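3.2 Collection sessions

The student team worked in the shared laboratory over the spring term, with Delia Iordache and Sorin Bucur running most sessions. Each student completed the Movon training sheet before recording, and an episode was kept only if a second student accepted it. In total 144 episodes were recorded and 39 rejected.
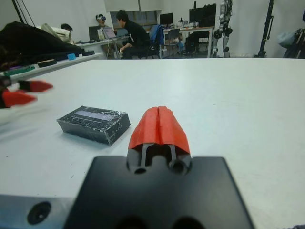 Figure 2. Wrist view during a session.

Rejected episodes were discussed at the weekly project meeting. The most common fault was a rushed approach to the object -- students new to the task tended to close the fingers early. Surface glare was the next concern. The small black box in Figure 2 is wrapped in clear film that catches the light, and we wanted items like it in the set, as the Clurel baseline had been trained on matt objects only. The red fingertips were easy to pick out against the white table, and we used their colour when checking the alignment of views.

Two-arm episodes were added in June at the suggestion of Octavian Cârstea.

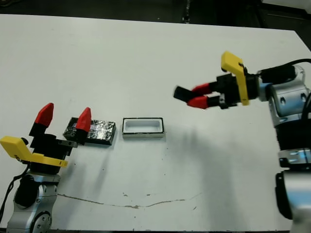 5 min read

For these episodes the foil-covered block and the small white tray were given no fixed positions. Students placed them by hand between the arms and varied the spacing. Labels were written by Valentin Avram and stored with the episodes in Trellel.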